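Search this site
Shares 4
Filed under: Lab News, Robot Learning

Cutlery month is here!

If you have walked past our corner of the second floor lately, you have heard the clatter. We have started the flatware part of the Prellora collection, and I am having more fun with it than I probably should.

The idea is simple enough. A person straps a gripper onto each hand and sorts things into bins, and the learning system gets to study how it was done. Chopsticks, plastic forks, metal forks, table knives – all of it goes through the same kind of bins, over and over, in a different arrangement each time. We have 413 good demonstrations so far and we want 2000 by the end of June.

Thin metal on a flat table is hard! A knife lies so low that the fingertips have to come in at just the right angle, and most of us scraped the tabletop for a whole morning before we got the feel of it. Yaowalak Sombatkul has the best touch of anyone on the team (she recorded 208 of the good ones herself) and she has been coaching the rest of us. Her main tip is to slow down before the fingers close, then lift one end first. She also wants us to stop tidying the table between takes. If every fork starts out neatly lined up, the policy only ever learns neat forks, so please toss them down and leave them however they land.

A few practical notes for anyone with a session coming up:

Keep your sleeves clear of the straps. Check that the tracking markers are on tight before you press record, and check again after your break. If you drop something, keep going and pick it up – we really do want those takes, and the recovery moves are some of the most useful material in the whole set. Mark them "recovered" in the Gallo log so they don't get thrown out with the bad ones.

We trained a first small model over the weekend on the plastic pieces only. It gets the forks into a bin pretty often and is still hopeless with chopsticks, which it likes to grab by the very tip. Metal goes into the next run, and I can't wait to see what it does with a knife.

Sessions last an hour, and new hands are very welcome. Put your name on the sheet by the door.
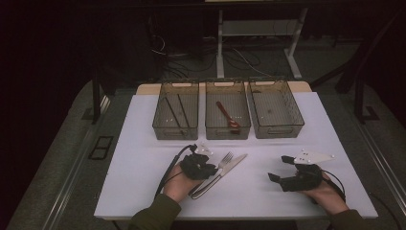 Metal fork and knife on the table, with the three sorting bins behind.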